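Sunday, late, kitchen table

I came back from Gramley at half past eight in the evening and I did not want to cook, so I ate bread with cheese and the last of the pickled beetroot. Now it rains and I can write down the week before I forget it.

The tidal people had their open day on Thursday. I should explain for myself, when I read this in some years: Trandine is the small company that wants to put turbines on the sea bed in the sound, not the one with the windmills on the hill. In the village everybody mixes them. Mrs Niven in the post office still thinks I work for the windmills and she asks me each time if they will be switched off at night, so that her sister can sleep.

It was held in the school hall. Evander Lindsay spoke first and he spoke too long, but well. He had brought a blade section which was lying on two trestles, and the children were allowed to knock on it. He told us that one turbine is on the bottom since April and that it gave power on 19 days out of the first 20. On the missing day a connector let water in. I liked that he told us this by himself. A fisherman at the back asked what happens to the lobsters, and Evander said that he did not know yet, the survey is not finished. The fisherman wrote something on his hand.

My part was the numbers. I had one poster with the flow speeds and one with the cable route, and I stood beside them for three hours in shoes that are too narrow. I was afraid of my English, as always when I must speak to many people, but most of the questions were simple. How deep is it. Can a boat go over. Who pays for the cable. An old man wanted to know the difference between the spring tide and the neap tide in kilowatts, and this was the best question of the day. I drew it for him on the back of the cable poster. He took the poster home with him, so now I need to print a new one, and the printer in the office makes blue stripes.

On Friday there was bad news. The grid company has moved our connection again. We are now number 367 on the list, and before the summer we were higher, I am sure of it, but I cannot find the old letter. Evander went out and walked along the pier for a long time. When he came back he made tea for everybody and said that the tide does not read letters. I did not find it funny but I laughed, out of politeness.
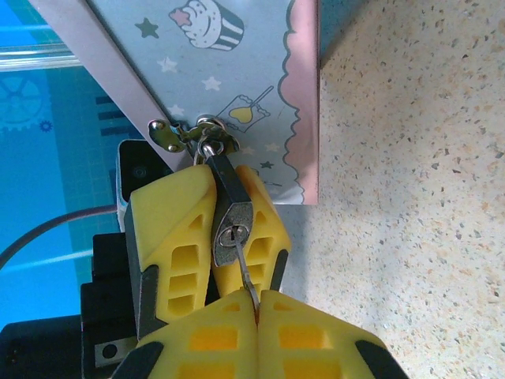

Small key, small padlock.

Saturday I went out on the work boat, the Dukodov. I had been promised this trip since the winter. We left at ten past five in the morning to be there for slack water, which is so short in the sound that you must have everything ready before. I was told to sit on a box and hold the tablet, and this is what I did. They lifted the current meter, cleaned it and put it down again in a new place, 100 metres to the north. The skipper does not like the new place. He says there is a back eddy on the ebb, he has seen it since he was a boy, and our model shows nothing of this kind. I think I believe the skipper. If he is right, the second turbine must be moved on the plan and the cable will be longer.

I was sick only once, and on the correct side of the boat.

What I want to remember is how the water changes. First it is flat, like in a basin. Then there is a line on it, very thin, and some foam comes along the line, and a few minutes later the whole sound is moving and you can hear it. I have worked with these curves for so many years and I had never heard them before. I wanted to say this to somebody but they were all busy with the ropes.

Today I visited Gramley to see the old mill with the tide pond. The wheel does not turn any more – the gate is rotten and there is no money for a new one. The guide was kind and let me stand inside where the miller had his bed. He had to get up with the tide, every day at another hour, all his life. My mother would say that this is no way to keep a marriage.

For tomorrow: ask about the back eddy, look for the April data from the old meter, print the poster. Telephone the dentist. Buy beetroot, and other shoes if the shop has my size.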